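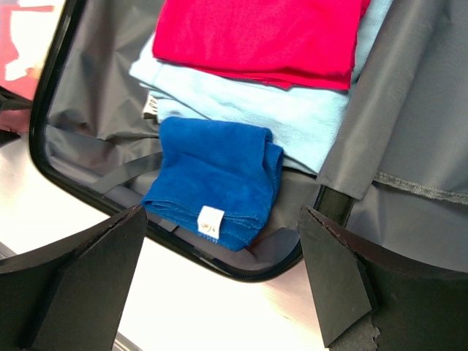
Home Essays Trips Kitchen About Subscribe

In Defense of the Half-Empty Suitcase

My cousin Tianyou Zou is a roller. Every shirt, every pair of shorts, rolled tight as a burrito and wedged in next to the last one until the suitcase looks like a box of crayons. He's very proud of it. He once talked me through his system for a whole train ride, and by the end I was nodding along and thinking, I would rather pay for an extra bag than live like this.

I fold. I fold flat and I stack, and I stop when I've packed what I need, even if that leaves one whole side of the suitcase with nothing in it. Especially then! I've come to think the empty half is the best thing in my luggage, and I'm going to spend the rest of this page defending it.

Somewhere along the way we all decided that a good packer is a person who fits a lot in. You see it in every packing article. Here's how to get 16 outfits into a carry-on, here's how to stuff your socks inside your shoes and your charger inside your socks. It's treated like a puzzle, and if there's a gap left over you've lost a point. But I'm going away for a long weekend. What would I do with 16 outfits? I'd wear the same two I always wear and drag the other 14 up a flight of stairs.

I learned this the slow way, in August a few years back, on a trip to a lake town called Plestulier. I had packed like Tianyou. I'd even bought a set of those zippered cubes (Riltotance, the ones with the mesh tops, and they're perfectly good cubes, I keep buttons in one now). The case weighed 23 kilos. The whole first evening I couldn't find my pajamas, and when I did find them I had to take out most of the case to get at them, and then none of it would go back in. For the rest of the week I lived out of a heap on a chair. I wore a T-shirt, a sweater and one pair of pants. Everything else had a nice ride to the lake and a nice ride home.

The next time I went anywhere I laid things out on the bed first and looked at them for a good long while. Then I put half of them back in the drawer, and I've done it that way ever since.

A hard-shell case that opens like a book is perfect for this, by the way. People complain about them. They say you need twice the floor space to open one, and yes, you do, I've blocked many a hotel bathroom door. But the thing opens into two shallow trays and you can see everything you own at a glance. Put your clothes on one side, in a short stack, with whatever you'll want first on top. Lay a towel in with them. Leave the other side alone.

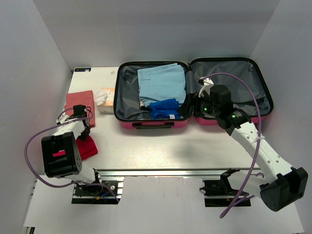
I feel strongly about the towel, too. Ruoxi Zeng, my roommate back when we were both broke, never went anywhere without one, and I used to tease her about it because, come on, every place has towels. Then I stayed in a place that gave me something the size of a place mat. A thin towel takes up no more room than a shirt. You can sit on it, you can dry your hair with it, you can roll it up behind your neck on a bus. You can wrap it around the jar of jam your aunt insists on giving you. I've done all of those with the same towel on the same trip, although I'd suggest leaving the jam for last.

And pick colors! I know the smart advice is to pack all black and gray so everything goes with everything. Fine, if you like dressing for a board meeting at the beach. Suitcase linings are nearly always gray, though, and black socks in a gray case under a dim hotel lamp just disappear. Give me red and sky blue and the bluest blue there is. I can reach in half asleep and come out with the thing I wanted.

So what is the empty side for? Mostly it's for coming home. Clothes that have been worn are bigger than clothes that haven't. I can't explain the physics, but you know it's true, you've knelt on a suitcase too. Clean things stay folded on their side and the worn ones get tossed in the other one with no folding at all, and the divider zips shut between them. Unpacking takes two minutes. One half goes to the washer and the other half goes back in the drawer.

It's also for whatever turns up. A friend of mine lives in Clomel, where they sell enormous soft loaves of raisin bread on Friday mornings, and for years I'd visit and look at that bread and think, well, where would I put it. Now I bring home a loaf every time. It's a silly reason to change how you pack, but I've had sillier.

I'll admit there's a case against me. If you're traveling with little kids, you'll fill both halves and probably your coat pockets, and I wouldn't dream of lecturing you. If you're moving to another country, same thing. And things do slide around when a suitcase isn't full. Tianyou brings this up every time, with great satisfaction. Well, that's what the straps are for, and if my shirts get to the other end with a crease in them, I hang them up while I shower. He can't hang his up at all for the first hour, they're still shaped like burritos.

What bothers me about the full suitcase, I think, is that it's packed for every version of the trip that might happen. The fancy dinner and the cold snap and the sudden hike. Most of that never comes, and when it does you borrow a jacket. I borrowed one from a stranger on the ferry to Lu and we still write to each other at New Year's. With a better-stuffed bag I'd have been warm on my own.

I leave again next week. One sweater, two shirts, the towel. I haven't decided about the second pair of shoes.

Comments

marge_in_transit: The jam thing made me laugh. Mine was pickles and I did NOT have a towel.

Dell P.: Sorry, I'm with your cousin. Rolling works and my stuff comes out with fewer wrinkles than when I fold.

kettleandtoast: Leave the shoes. You know you won't wear them.

tomasina: Does the raisin bread get squashed? Asking for real, I'm going there this fall.

Contact | Copyright, all rights reserved | Back to top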